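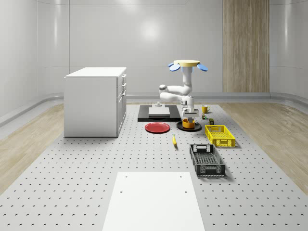

When we began to write the equipment budget for the manipulation cell in Dretongate, the arm was the first line and for a long time also the only line. I think many small groups make this mistake. The price of the arm is large, so it takes all the attention, and the things which stand next to it are written down in the last evening. In our second version we started from the work. The gripper has to come down over the orange pot on its black plate, and it should also be able to reach the yellow crate and the banana without changing the mounting. From this we could ask simple questions: how far, how high, how heavy, how wide must the fingers open. Each of these questions became a line in the table which we later sent to the suppliers.

Posted April 21, 2026 | Category: Equipment & Planning | Tags: robot arm, budget, work cell, simulation

This page belongs to the planning gallery of Comamano. We keep it for the partner groups who asked how we arrived at our list. The layouts are made in Zidulgate, our simulation project, where we can move a crate in one minute and pay nothing for it. I have written longer notes than on our other gallery pages, so please be patient with me.

The platform and the grid

A perforated platform looks like a luxury in a budget, and our first reaction was to cut it. A plain table costs much less. But everything that must be fixed has to be fixed somewhere, and on a plain table this means drilling, measuring, and drilling again when the layout changes. With a regular grid of holes the position of a fixture can be written down as row and column, and the next person can put it back. We kept the platform in the plan and removed a second computer instead.

If you plan something similar, please ask the supplier these things before you sign:

- the weight of the platform alone, and what the floor is allowed to carry
- the thread and spacing of the holes, in writing
- if the base plate of the arm fits this spacing, or an adapter plate is necessary
- the width of the door which the platform must pass

For us the last question was the expensive one. The platform we wanted did not go through the door at Dretongate in one piece. Mulligan, who supply our frames and mountings, offered it in two parts with a joining kit, and the kit added 600 dollars to the line. It is not a terrible sum, but we did not have it in the first budget and had to write a letter to explain it.

The gripper

Here I can only tell how we decided. A parallel gripper with two fingers is simple to maintain and the spare parts are easy to understand. For a pot, a mug or a box it is sufficient in our trials. For thin and flat objects we were not so sure, and so we asked for a price on finger pads as a separate position. Pads are a consumable. They get worn and they get dirty, and somebody orders them in a hurry when the arm is already standing still. We put 3 sets in the first year and one line for "pads, next year" in the running costs. The people who approve the budget found this line strange, then they accepted it.

We also asked what happens if the gripper breaks during the first months. One supplier answered with a clear repair time. Another answered with a brochure.
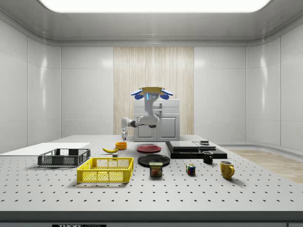

Flat beige piece held high between the blue finger pads. Plates, mugs, baskets and a can of SPAM on the table.

A raised arm is useful for planning the space above the table. In a drawing from the top, which is the kind most suppliers send, you will not see that the arm with an object in its fingers needs much more room than the arm alone. We had a shelf planned on the wall behind the cell, and after we looked at the high positions we moved the shelf to the corridor side. The same goes for lamps. A low hanging lamp is cheap and gives good light, and it is also exactly where the arm wants to go. We changed to light from the ceiling, and the electrician gave us a new offer for this, a bit higher than the old one.

Objects for the tests

The objects on the table are the cheapest part and they were the longest discussion. Some colleagues wanted only cubes and cylinders. I was for normal things from a kitchen or a shop: bowls, plates, mugs, a can, baskets with mesh sides. The mesh is interesting, the fingers behave differently near it, and the cameras too. At the end we took the normal things and added some simple shapes.

My advice is to buy everything twice on the same day. Products change quietly, and a mug which you order again in October can have another handle. Then the old results and the new results are not for the same mug. We keep the second set in a closed box with a list glued on the cover.

Running the numbers in simulation first

Before we asked for the final offers, we ran 256 layouts in Zidulgate, with the objects placed differently each time. For every layout we noted only if the arm could reach all the positions of the task. This is a modest test. It says nothing about friction, or cables, or about a tired person who puts the crate in the wrong direction. But it helped us to remove the shortest arm from our list, and also the longest one, which would reach over the edge of the platform into the place where people walk.

We had reserved 1,000 dollars for computing time and did not use all of it. The rest was moved to cables and connectors, a line which is in my experience always too small.

What is still open

The safety fence is not decided. We have one offer for a fixed fence and one for a light curtain, and the two are difficult to compare, as one of them includes the installation and the other does not. The training for operators is also open. Mulligan can give it at our place, but only after the mounting is accepted, and this pushes the start date.

Storage is the third thing. A cabinet stands near the arm in our layouts, and I would like to keep it for the spare pads and the tools. The safety rules of the building may want it on the other side of the fence. When we have the answer I will change the layout and add the new pictures to this page.

Groups who want our budget table can ask for it through the contact form of Comamano. Please write which arm you are considering, then I can send the right version.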